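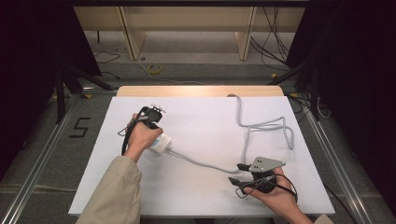
Two hand-held grippers over the work board, with the grey cable running across to the far side of the table.

Can a machine tidy a cable yet?

Members have been asking since June whether any of the chores on our list are close to being done by a machine without help. The short answer is one or two of them, on a good day, if the object stays where it was put. Cables don't, and that is why this month's item is about cables.

The list itself came out of the Siststead survey. Kerstin Dreßler and Sumeya Chala asked people in homes, small shops and repair workshops which jobs they would hand over first. They had 2585 replies. Folding washing and clearing the table came near the top, as you would expect. What surprised both of them was how many people wrote in about leads and wires: behind the television, under the shop counter, on the packing bench at the end of a shift. One reply from a shop owner said only "the till cable, please".

A lead is an awkward thing for a robot. A mug has a handle and keeps its shape when you pick it up. If you lift a cable in the middle, both sides move, and the end you wanted may go somewhere else. It can twist as well as bend. It may be fixed to something at one end, so that pulling it shifts whatever is attached. People deal with all this without much thought, usually by running the cable through one hand while the other hand holds it still.

Wondimu Nigatu has been working on the two-handed side of it. In his part of the project a person does the job with a gripper in each hand, so the jaws have to do what fingers would normally do. Anyone who has tried it comes away with more sympathy for the machine. You can't feel the cable slip. You can't tuck a loop under your little finger while you reach for the next one. Most people start out far too fast and then slow right down after a minute or so.

The routine at Fikre is now split into seven small jobs, each of which can be tried separately:

Find the free end.
Pick it up without dragging the rest.
Straighten a short length.
Lay the cable along a line.
Make a loop of a set size.
Hold the loop and add another.
Fasten the bundle.

Of these, the machine arms at Plirkon can manage the first two fairly well with a thick cable on a plain background. Straightening a short length works more often than not. Laying it along a line is patchy – the first part goes down neatly and then the rest creeps away as the arm moves on. Looping is poor. The last job has only been done with a clip already held open, and Nuria Tesfamariam, who keeps the results, has marked it as not done.

Thin cable is worse in every case. So is a shiny one, and so is anything with a heavy plug on it, which swings. A patterned cloth or a cluttered bench makes it harder to find the end in the first place. None of this will come as news to readers who work with robots, but several people who answered the survey had seen clips of machines packing bags and folding shirts and wanted to know why a wire should be any different.

Time is the other matter. Fasil Abdella coils a bench lead by hand in a few seconds while talking to someone. The arms can take up to five minutes over the same lead, with stops, and then need a person to put it right if a loop drops. For a household that is no use at all. For a workshop with a long row of the same leads to be coiled overnight, it could be worth having even at that speed, provided it didn't need watching. At present it does.

We were also asked about the simple gadgets you can buy, such as winders and spring reels. These are cheap and they work. Two of the workshops in the survey had fitted them to every bench and reported no further trouble, and we would suggest that to anyone who wants tidy leads this year. The research is worth doing for the jobs a reel can't reach: threading a wire through the back of a cabinet, or sorting out a box of mixed chargers.

Next on the list are cloths and tea towels, which have some of the same problems but at least lie flat. Kerstin is putting together the first set of results from the Billik kitchen and hopes to have something for the next issue.

If you answered the survey and would like the full table of chores, write to Sumeya at the Siststead office and say whether you want the home list, the shop list or both.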